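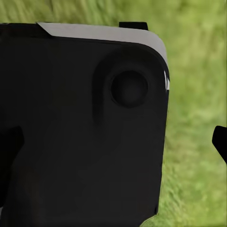
Fesstead is hiring a part-time yard and garden worker for private homes on the east side of town. The season starts in February and the job is 13 hours a week, split over two mornings and one afternoon. Work clothes are yours to choose. Anything that covers your arms and legs is fine. We supply gloves and boots.

What you will do

Mow and edge lawns, rake, and haul clippings to the truck.
Weed beds and spread mulch.
Keep grass trimmed at the base of trees, by hand and never with a string trimmer. Bark damage is the complaint we hear most. 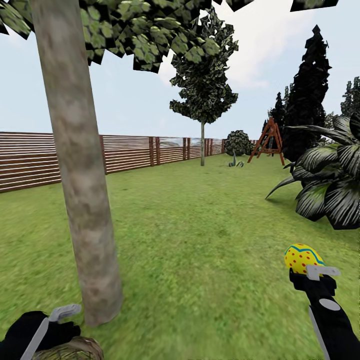

What we ask for

A valid driver's license. You should be able to lift 40 pounds and work outside in light rain. Experience is welcome but we train. Some yards have long wooden fences that need the grass cut close along the bottom, so expect a fair amount of kneeling.

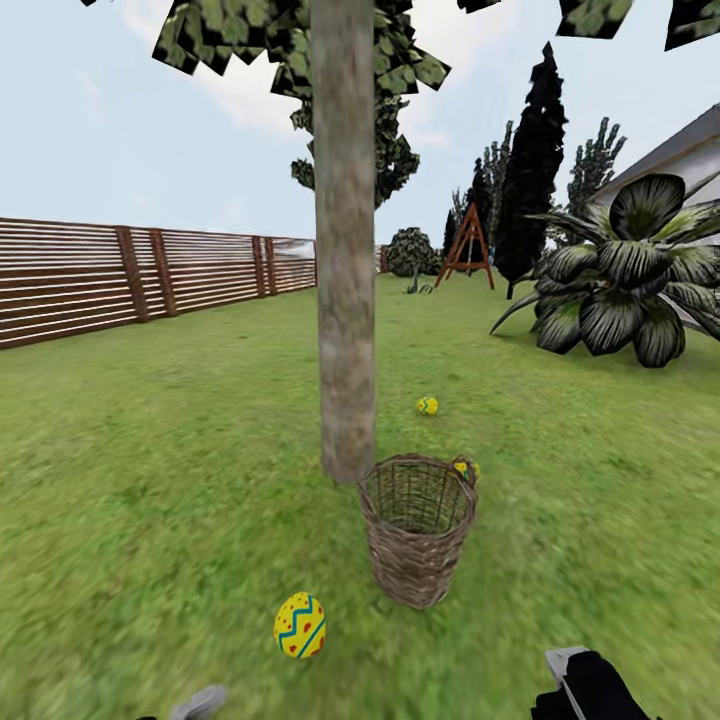

Backyard with tree and slatted wood fence

Pay and how to apply

Pay is $510 every two weeks. Call the office between 9 and 11 a.m. and ask for Faisal Soomro, or drop off a short note with your phone number and two references.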